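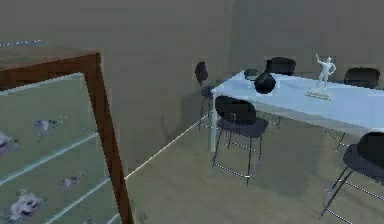
图3 仿真餐厅场景的俯视渲染视图

3.2 场景构建与示例采集

本研究的示例数据全部在Tedero仿真环境中采集,目标是为室内导航与目标指认任务提供带有语言标注的轨迹。与以往依赖空旷房间或随机几何体的做法不同,场景库以完整的居住空间为单位构建,家具布局由标注人员逐一审核后方可进入采集流程。餐厅类场景在其中承担较为特殊的作用:同一外形的物体在有限范围内重复出现,语言指令若仅给出类别名称,便无法唯一确定目标。图3所示长桌周围的五把黑色椅子款式一致,一把位于桌端,两把位于远侧,两把位于近侧,其中远侧椅子受桌面遮挡,主要露出靠背。针对此类情形,标注规范要求指令必须引用至少一个参照物,例如“黑色花瓶后方的椅子”或“靠近白色人形摆件的椅子”,且参照物自身在场景中应当唯一。

场景库共包含152个房间,其中107个用于训练,其余用于验证与测试。划分以房间为单位进行,同一房间内采集的轨迹不跨越不同子集。家具模型在各子集之间允许共享,但桌面陈设的组合方式不得重复,以避免模型通过记忆特定摆件组合推断目标位置。

采集由操作员通过键盘与手柄控制虚拟智能体完成。每段示例开始时,系统在可通行区域内随机抽取起始位姿,并向操作员显示一条语言指令。操作员须在1000个仿真步之内抵达目标附近并触发确认动作,超出步数上限的示例自动作废,不进入后续审核。系统在每一步同步记录彩色图像、深度图、智能体位姿及控制指令。碰撞事件单独写入日志;发生轻微擦碰的示例予以保留,并附加相应标记,供训练阶段按需筛选。

相机高度与俯仰角在预设区间内取值。较高的倾斜视角能够同时覆盖桌面陈设与地面可通行区域,有利于学习物体之间的空间关系,但会压缩椅腿等细长结构在图像中的可辨识度。为此,每条指令均在高、低两种视角条件下各采集一段示例,两段示例共享目标而不共享起始位姿。低视角示例中参照物被完全遮挡的,由审核人员改写指令后重新采集。

玻璃与光滑表面是渲染环节的另一主要难点。图3左侧的木框玻璃面板呈淡绿色,表面朦胧,并带有浅色斜线与淡紫色斑块;仅凭单帧图像,难以判定这些纹理属于反射还是图案。深度图对此类表面统一记录其几何表面的距离,不记录玻璃后方的内容。语言标注亦不得以玻璃上的纹理作为参照物。该项规定由Gadisa Sisay在预采集阶段提出,后写入正式规范。

审核分为两轮。第一轮由Evie Goodall负责,核查指令与目标是否一一对应;第二轮由Liam Holroyd负责,核查轨迹的完整性及各传感通道的时间对齐情况。两轮意见不一致时,相关示例交由Marek Kuruc裁定。经审核,最终保留有效示例2170段。

需要指出的是,现有示例中的家具在采集期间保持静止,椅子不会被推动或移位。因此,本数据集适用于静态布局下的导航与指认学习,尚不能用于评估智能体在布局变化后的重新定位能力。椅子可移动条件下的采集方案及其与Lenach控制接口的衔接方式,见附录B。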